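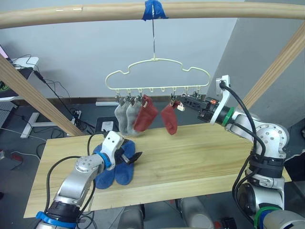
Attachment 1 – cloud hanger on the pole, gray pair and red pair up, blue pair still on the table

Ticket 334
Product: Baran cloud sock hanger
Category: Clips / hanging
Opened: May 17, 2023
Status: Solved

Original message

Hi Fernilix support! I bought the Baran hanger in April (the pale yellow one shaped like a cloud) and I mostly love it, but I can't get it to hang straight. As soon as I put a couple of pairs on, the left side drops and everything starts creeping toward that end. Then the socks bunch up and take forever to dry.

In the photo I've got two light gray socks on the left part of the bar, then a red one right next to them, then a gap, then the other red one farther over. The blue pair is on the table because I stopped there to write to you. I wanted to ask before loading up the rest of the clips and making it worse.

It hangs from a thin metal hook wire, and the wire is held to the middle of a wooden pole with blue tape. I know the tape isn't part of your kit – the hook that came in the box was too small for my pole, so I made do. Is that the problem, or am I just bad at hanging socks?

Also, one of the clips feels weaker than the others and I've had a thick sock slide out of it twice. Do you sell spares?

Reply from Fernilix support

Thanks for the photo, that helps a lot. You're not bad at hanging socks! Three of your four are over toward the left, so that end is going to pull. Could you try these and write back?

1. Take everything off and look at the empty hanger. If it tilts with nothing on it, the wire is the thing to fix.
2. Put one sock of the gray pair toward each end, the same distance from the middle. Do the same with the red pair, a little farther in.
3. Add the blue ones last, again one per side.
4. Clip at the cuff, with a good bit of fabric in the clip.

For the pole, the Dusenska hook is the wider one and should go over without any tape. Tape can let go in a damp room, so I wouldn't trust it with a full load. Spare clips come in bags of 25.

My update, next morning

OK, so I did the empty test first and it was very slightly off, left side low. I peeled the tape, moved the wire over a hair and wrapped it again, and now the bar sits level by eye. I don't own a real level, so by eye is what you get.

Then I split the pairs like you said. It feels so wrong to separate socks that belong together (I've always hung them as couples, my mom did too), but it works! All the blue, red and gray ones are up and the bar barely leans. Matching them again afterward took no time at all.

The weak clip is still weak. I tried it with a thin sock and it held, with a thick one it let go after 5 minutes. Please send me one bag of clips and one Dusenska hook to the Protmont address on my account – the old address should be gone from there, but could you check?

Reply from Fernilix support

Old address removed, order placed with both items. I'm marking this solved, but reply here if the new hook doesn't fit and the ticket will reopen.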